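Grip trials, thin flat objects
March, bench 2, started 09:40

Aim: compare the Kuhlmann hand with the Farcombe parallel gripper on cards. Controller is the Firnico unit for both, same wrist camera mount, same arm speed. Object set unchanged from February apart from the cards, which have been added at the end of the list.

Setup
Force limit set low on the first pass, then raised one step. Thumb opposition preset loaded from the Kotdale branch, not main. Main still has the old thumb zero and closes short. Camera exposure fixed; auto hunts when the dark fingers come into view.

Run log
Farcombe first. 13 attempts, card presented long edge towards the jaws. Holds well once it has the edge. Jaw pads mark the card slightly at the higher force step. No pick from flat without the lip fixture, as expected.

Kuhlmann second, card handed in by the operator. Thumb on the upper part of the face, fingers curled against the underside. On the motel key card the hold sits at a tilt, and the lowest finger runs along under the bottom edge of the card. Most of the printed face stays in view of the wrist camera, including the word MOTEL, upside down from this side. Useful for the orientation check. 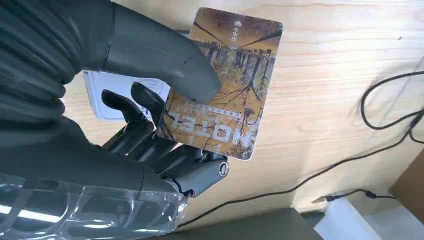

Readings
Log file 387, both grippers. Camera stream recorded alongside, up to 3000 frames per run before the buffer wraps. Wrap is silent. Need a warning in the Firnico console.

Thumb current on the Kuhlmann drifts upward during a static hold. Did not see this with the thicker blocks. Could be the preset, could be the card bending under the tip. Repeat with a stiff blank of the same size before changing any gains.

Parallel jaws hide less of the card but give no control over tilt. Not worth tuning further for this object.

To do
Stiff blank, same preset, static hold.
Merge thumb zero into main.
Lower force step for Farcombe pads.
Re-run the orientation check with the card turned end for end.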